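3 min read

April, late. Kitchen table, tea gone cold.

Aileen has a system now. I should say that I've lived through four of Aileen's systems at the office and I still have the laminated card from the first one, so I went in today with my arms folded. This one is called the Drosten method, after whoever wrote the book she read over the winter. As far as I can tell the method is that you pick everything up and put it somewhere else.

We were each given a zone. Ville got the shelves, which he was pleased about until he saw how many bottles were on them. Half have labels that have faded to nothing. He asked if he could throw those out and was told to "park" them. Parking is a big part of Drosten. By lunch the parked things had taken up more room than they did before they were tidied.

I got floors and loose items. I spent most of the morning with the cables, winding up the ones that weren't plugged into anything and leaving the ones that were, and then Dexter came by and plugged two of mine back in. He says he needs them. He has said that about the same gray cable for as long as I've known him.

The trash was its own discussion. Nazmiye wanted one big bin by the door and no others, on the theory that people will walk to it. I don't believe people will walk to it. I've watched Dexter balance a cup on top of a full basket when there was an empty one across the aisle. Anyway the small bins were to be gathered up and moved, and so for a good part of the afternoon there was always somebody standing about with one, waiting to hear where it lived now.

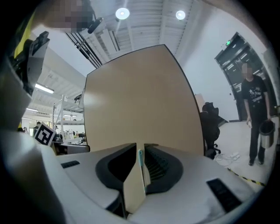
Steel bin in hand, afternoon of the great tidy. The tan panel got its turn too.

The bin with the black lid is a decent bin, I'll give it that. Aileen says the new ones from Vivari are 60 dollars each and she'd like 11 of them. I asked what was wrong with the old ones. They don't match, she said. I wrote the sum on the back of my hand and showed it to Ataberk, who pays for things, and he went off to make a phone call.

Then the chairs. I counted the black office chairs as something we might leave alone, but no, chairs are "visual noise" if they face different ways. I turned one to the wall and back again and it looked like a chair both times. I'm not being difficult. I'd just like someone to tell me what we could find at five o'clock that we couldn't find at nine. I couldn't find my scissors at either.

What I will admit is that the floor is easier to cross by the white wall, and Ville did turn up the good tape, the wide Jesex one, behind a box on the second shelf. He hid it again right away.

Aileen took a walk round at the end and said it felt lighter. Roughly two weeks, I told Ville on the stairs. He thinks I'm being generous.

Need: scissors, stamps, something for my back. Call Mom before nine.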